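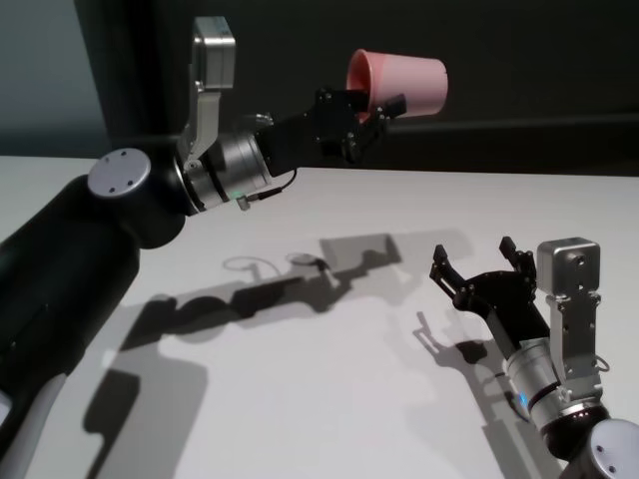 Our project was about shared cups, and why ours at Enham Hall never lasted a term. We started with 178 plastic tumblers in the common room cupboard and by November we were down to 77, which felt like a good enough mystery for a second-year report (and it got me out of doing the one on bus queues!).

I looked after the pink ones. They're the plain tapered sort, wider at the rim than the base, so they stack nicely in theory. In practice they jam together if you push too hard, and then someone gives up and drinks out of the jug. I spent a whole evening stacking and unstacking them on a white tabletop and trying different ways of setting them out: upright, on their sides, rim down on a cloth.

Colour made more of a difference than I'd guessed. Pink shows up really well on white, so you spot a stray one from the door. The clear ones vanish, even on a tidy table.
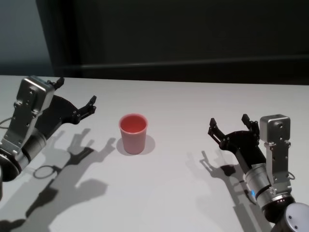
Pravalov read the draft and thought I'd been too kind to the pink cups: they're easy to see, yes, but that also makes them the first ones people grab and carry off upstairs. Fair point, and I've added a column for it.

Next term I want to try stacks of 5, with a tray by the door for returns, and go back over the Noltska shelf, which I only checked once.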